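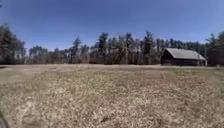
Blue sky over the trees at the Eynon ground.

Alasdair Paterson has been writing down birdsong for most of his adult life, and he'd like you to know that it's not as hard as it sounds. "People think you need a musician's ear," he told me over a second pot of tea. "I can't carry a tune! My sister used to pay me to stay quiet in church."

What he does have is patience, and a shelf of notebooks that now stands at 114. He started the first one as a mail carrier, scribbling on the backs of envelopes between houses, and he still writes in pencil, in a spelling all his own. A wren, for instance, takes him nearly two lines.

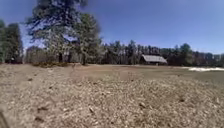

The big evergreen, with a low building to the right.

I asked how a beginner ought to start, and he laughed and said by sitting down. "Pick one bird and stay with it all month. You'll be bored for a week, and then you'll start hearing it through the kitchen window while you're doing the dishes, and after that you're in trouble."
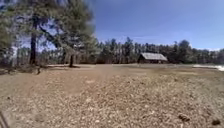 Pines and the little barn, on a clear day.

He is less fond of the phone apps, though his granddaughter put one on his phone and he admits (a bit sheepishly) to checking it. "It's right more often than I am. But I don't remember what it tells me, and I remember what I wrote down."

The notebooks are being typed up over the winter, up to 2,000 pages of them, and he hopes to have the first few ready to share in June.
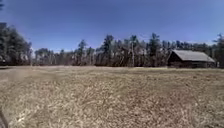
Konen Nature Club | Members' Pages

Before I left he read me a robin from his very first notebook, out loud, with all the pauses, and then he put the kettle on again.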